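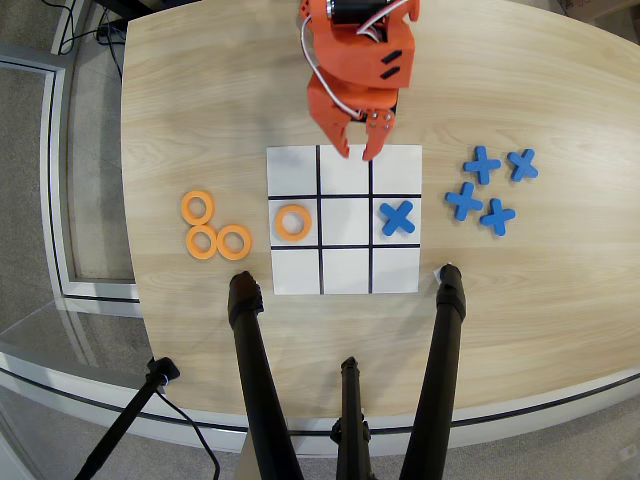 Ensemble de table Nusard, bras et morpion
Fusomach, catalogue matériel, rubrique Petits bras

Vous cherchez un premier bras robotisé et vous avez déjà un onglet ouvert sur un modèle industriel qui coûte le prix d'une berline. Refermez-le. L'ensemble Nusard coûte beaucoup moins cher, tient sur un coin de table et joue au morpion, ce qui correspond assez bien au niveau réel de la plupart des premiers projets.

Le bras est en pièces orange imprimées en 3D, avec des servomoteurs noirs et des fils qui passent à l'extérieur. On nous demande régulièrement une version carénée. Elle n'existe pas, et le jour où il faudra changer un servo un mardi à 17 h, vous nous en voudrez moins. La couleur n'est pas négociable non plus.

Contenu de l'ensemble
Un bras Nusard monté, avec pince à deux doigts
Un plateau de morpion blanc, trois cases sur trois
Un jeu d'anneaux orange et de croix bleues
Un logiciel de commande Rekum, licence pour 4 postes
Une notice en français, relue par des gens qui parlent français

Non fournis
La table, les trépieds, les caméras, l'ordinateur et la patience. Pour les trépieds, prenez des embouts en caoutchouc et prévoyez leur place dès le plan d'implantation : leurs pieds finissent toujours par réclamer la même portion de plateau que le jeu.

Pourquoi des anneaux et des croix
Un anneau se saisit par le bord ou par le trou, une croix par une branche ou par le centre, et la pince n'a pas d'avis. C'est à vous d'en avoir un. Les deux formes suffisent à occuper une équipe pendant un budget entier, et une croix perdue sous un meuble se remplace sans passer par le service achats.
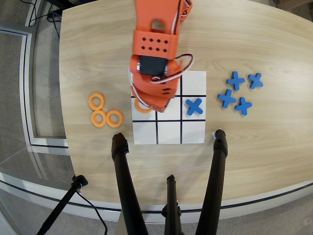 Rangez les réserves de part et d'autre du plateau, anneaux à gauche, croix à droite, et gardez cette disposition d'une séance à l'autre. Ceux qui « optimisent » l'emplacement des pièces en cours de campagne passent ensuite leur vendredi à trier des enregistrements.

Prévoir le budget
Le bras représente la ligne la plus visible du devis et rarement la plus lourde. Comptez à part :
Servomoteur de rechange Ahonen : 100 € pièce. Prenez-en un d'avance.
Doigts de pince, la paire : 7 €. Prenez-en plusieurs, ils servent de butée plus souvent qu'on ne l'avoue.
Mise en service sur site : 250 €, déplacement compris en métropole.
Câbles : vous en avez déjà trop, et aucun de la bonne longueur.

Si votre établissement exige trois devis concurrents, nous fournissons volontiers le nôtre. Pour les deux autres, nous ne pouvons rien.

Implantation
Une table stable, dégagée, avec un bord où fixer ou poser les supports de prise de vue. Les plateaux arrondis conviennent, à condition de vérifier l'emprise des pieds avant de percer quoi que ce soit. Repérez au ruban la position du plateau de jeu. Faites courir les câbles au sol du côté où personne ne passe ; si ce côté n'existe pas, achetez une goulotte.

Délais et garantie
Expédition sous 7 jours ouvrés pour un ensemble en stock, davantage en décembre, mois où tous les services découvrent qu'il leur reste des crédits. La garantie couvre le bras et l'électronique. Elle ne couvre ni les doigts de pince, ni les croix mâchonnées, ni les démonstrations improvisées devant la direction.

Commande par le formulaire ou sur bon administratif. Les anneaux et les croix se vendent aussi seuls, par sachet.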